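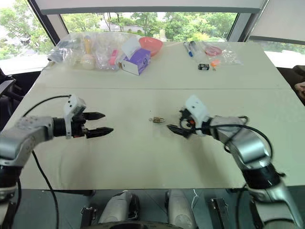

Avelstead Creek Water Levels

Version 2 of the dataset, covering the lower catchment between Plelville and the Plerkau weir.

Summary

Stage height readings from pressure loggers installed along Avelstead Creek, together with manual staff gauge readings used to correct them. Levels are in metres above the local gauge zero. They are not tied to a national height datum, so levels from different sites should not be subtracted from each other.

Contents

levels.csv - logger readings, one row per site per time step
manual.csv - staff gauge readings taken on site visits
sites.csv - site codes, names, gauge zero notes and logger depth
changes.txt - corrections made between versions

The time step is 30 minutes. Timestamps are local standard time all year, with no daylight saving shift. Manual readings were written down in clock time and converted later. The original clock time is kept in the column time_noted.

Columns in levels.csv

site - three-letter code, matches sites.csv
time - start of the time step
stage_m - corrected stage height, metres
temp_c - water temperature at the logger, degrees Celsius
flag - quality flag, see next section

Quality flags

G is good. E is estimated by straight-line fill across a short gap. D is drift-corrected by more than 300 millimetres. X is rejected, and stage_m is left blank. Most of the D rows come from the Villalobos Bridge site, where the logger housing slipped down its post during the August high flow. The size of the slip was taken from manual readings on either side of the event and applied as a single step.

Version 1 used zero for missing values. Scripts written for that version will need changing before they are run on this one.

Processing

Air pressure was subtracted using the barometer at Plelville. Corrected levels were then fitted to the manual readings at each site. The manual file holds 1,835 readings after duplicates were removed. Where two observers read the same gauge within one time step, both rows are kept and the mean is used in the fit.

Known problems

The Plerkau weir logger reads high when debris builds up on the crest - these periods are flagged only where the site notes mention debris. Water temperature at shallow sites follows air temperature in low flow and should not be used for habitat work. No discharge figures are supplied. A rating curve for the weir is in preparation.

Contributors

Field readings: Macarena Goicoechea, Bonifacio Rivas
Processing and flags: Consuelo Cordero
Site survey: Severino Valcárcel

Corrections should quote the site code and the timestamp as it appears in the file.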